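料箱边上的人

Edit Vincze在Prerkard的退货仓干了九年,手上那副手套的指尖剪掉了两个,用来撕胶带。她让我先别录音,等她把咖啡喝完。咖啡是从Illés买来的,就是仓库对面那家面包房,机器修了半年,出来的东西还是一股焦味。“你看,那台也是自动的。”她说。

我去Drondlow的那天是2019年3月17日,名义上是去看机械臂。仓库的接待人给我安排的行程里,机械臂占一个半小时,和人谈话占二十分钟。后来顺序倒了过来,因为机械臂上午在重新标定,旁边挂了一块“请勿靠近”的牌子,牌子是用退回来的鞋盒盖做的。

退货这一行,外人大多没有概念。一个箱子拆开,里面可能是玩具,可能是厨房用具,也可能是顾客误塞进来的钥匙。分拣员要把东西取出来,认出是什么,看一眼有没有坏,再放到对应的格子里。Edit那个班组一共二十一个人,这套动作每人每天要做几个钟头,做到手比脑子先知道答案。

“去年六月,他们开会说要来一台机器。”Edit回忆,“会上有幻灯片,幻灯片上有个笑着的女人,手里抱着平板电脑。我们看了半天,想弄清楚她是干哪个工位的。”

供应商是Jirkon,一家做抓取系统的公司。驻场工程师Dénes Bognár跟着机器一起到的,本来说待两周。我见到他的时候,他在休息室里已经有了自己的杯子和固定的椅子,冰箱里有一层归他。

“两周是销售算的。”他说,“销售算的时候,东西都是方的。”

他的意思是,演示用的箱子里全是规规矩矩的纸盒。到了退货仓,箱子里什么都有:软的,圆的,透明的,长把手的,还有把自己卡在角落里的。机械臂在正中间抓东西很像样,一旦碰上贴着箱壁的东西,就会停下来想。班组里的人管这叫“祷告”。祷告的时间长了,系统会亮黄灯,请人来帮忙。

于是分拣员多了一项工作,正式名称叫“异常处置”。Edit的岗位说明上现在就这么写着。我问她具体怎么处置。

“把东西从角上拨到中间。”她说。

就这样?

“有时候再拨回去。他要数据。”她朝Dénes的方向抬了抬下巴。

Dénes承认确有此事。为了让系统学会对付角落,他得有许多东西在角落里的情形,而Edit和她的同事出于职业习惯,看见东西歪了就想摆正。头一个月里,他最常说的一句话是“请不要收拾”。有位老分拣员听了这话,当天就给自己的丈夫打了电话,说公司出钱请人来求她别干活。

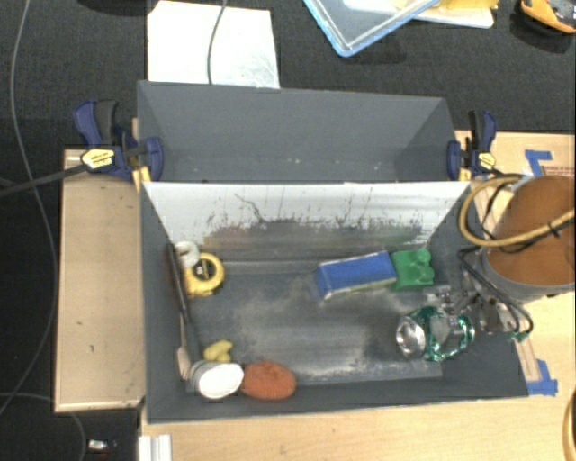
Drondlow的试验工位:前格里的东西大多挨着箱壁和箱角,后格空着。

试验工位设在分拣线尽头。料箱是深灰色的,分成两格,两边用夹具夹住。夹具是Edit从维修间拿来的。最初的方案里,箱子直接放在桌上,靠自己的重量待着。机械臂每碰一次箱壁,箱子就挪一点点,软件并不知道箱子挪了,过一阵子便开始认真地抓空气。工程师们为此查了三天代码。

“我说,你们夹一下不就完了。”Edit说。

Dénes对这件事的记忆略有不同。他认为代码里也确实有问题,只是夹上以后就不明显了。我请他说说那个问题是什么,他说要回去查一下记录。

中间那块斜板原来是白的,如今下半截全是黑道子和擦痕,格底也磨花了。班组里有人提过换一块新的,Dénes没答应。他怕换了以后系统不认得,还得从头来过。Edit觉得这是她听过的最体面的不做清洁的理由,已经打算在家里试用。

我问,机器来了以后,活是变多了还是变少了。这个问题两个人都想了一会儿。

“搬的少了,看的多了。”Edit说,“以前一天下来腰疼,现在眼睛疼。我去配眼镜,验光师问我是做什么的,我说我看着一只手干活。他就没再往下问。”

她不讨厌这台机器。夜班缺人的时候,它能顶上一部分,不请假,也不在群里发语音。方方正正的盒子现在几乎都归它,她一点也不想要回来。让她不痛快的是别的地方。比如从前新人进来,先从盒子学起,盒子简单,练上一阵手就稳了,再碰难的。现在简单的都给了机器,新人头一天上岗,面对的就是一箱子机器不肯要的东西。去年冬天走掉的几个新人里,有一个只待到了午饭。

“他不笨。”Edit说,“换我头一天碰上那种箱子,我也走。”

她把这件事写进了意见表。意见表也改成电子的了,提交以后屏幕会出现一个大拇指,她把大拇指的意思理解为没人看。过了些日子,排班真的动了:新人头一个星期可以关掉机械臂,自己分盒子。在管理层的报告里,这一周的记录叫“计划内停机”。

还有计件的事。原先每个人的件数记在自己名下,多分多得。机械臂加入以后,它分的算谁的,吵了很久。头一稿方案是谁的工位算谁的,于是大家抢着去站那个工位。第二稿是谁的都不算,于是黄灯亮了没有人过去,机器就在那儿一直祷告。现行的办法是处置一次异常算半件,班组里对“半件”的意见之大,Dénes说他在休息室里都不敢坐靠门的位子。

“你帮它一次,比自己分一件还费工夫。”Edit说,“你得走过去,按暂停,等它把胳膊缩回去,伸手,拨一下,退出来,再按继续。它还要看一遍,看你有没有弄错。”

我问Dénes能不能改。他说按钮的位置已经改过一回了,原先在右边,人得绕过机械臂去按。设计的时候没有想到按按钮的人会是拿着东西来的。“我们在公司测试,手都是空着的。”他说这话时看着自己的杯子。

有一段时间,他把班组的口头意见都记在一个本子上,到现在已经记了一百多条。他翻给我看,有的写得很正式,比如“透明物件识别失败后应允许直接跳过”。有的一望可知是原话:“它放东西像我小叔子。”我问这条后来怎么处理的。他说归到“放置力度”一类里了,下一版会轻一些。

午休时我和班组里另外几个人坐了一会儿。一个年轻人说他想转去做设备维护,正在上晚间的课,课上讲的控制柜和这里的完全是两代东西。另一位年纪大些的女士说,她打算在退休以前一次也不碰那个暂停键,目前进展顺利。她们对“会不会被替掉”这个问题都不太愿意接话。Edit后来在走廊里替她们答了。

“每来一个写东西的都要问这个。”她说,“会上我也问过。他们说不裁人。我说那走了的人补不补?他们说这个要看情况。你把这两句一块儿记下来就行了。”

我照办了。Prerkard的现场主管在邮件里给我的答复是,人员安排将“随业务量动态调整”,另附了一张幻灯片,抱平板电脑的女人还在上面。

Dénes的驻场期刚刚又延了一次。Jirkon希望他把角落的问题解决以后再走,他自己估计角落之后还有软袋,软袋之后还有绳子。他在Drondlow租的房子原来按周付钱,现在改成按月了,房东给便宜了一点。

下午标定做完,鞋盒盖的牌子摘了下来,我总算可以站到线边上看。前几个盒子走得很顺,Dénes把手从口袋里拿出来,又放回去。接着黄灯亮了。Edit放下手里的活走过去,按了暂停,等着。

“半件。”她对我说,然后把手伸了进去。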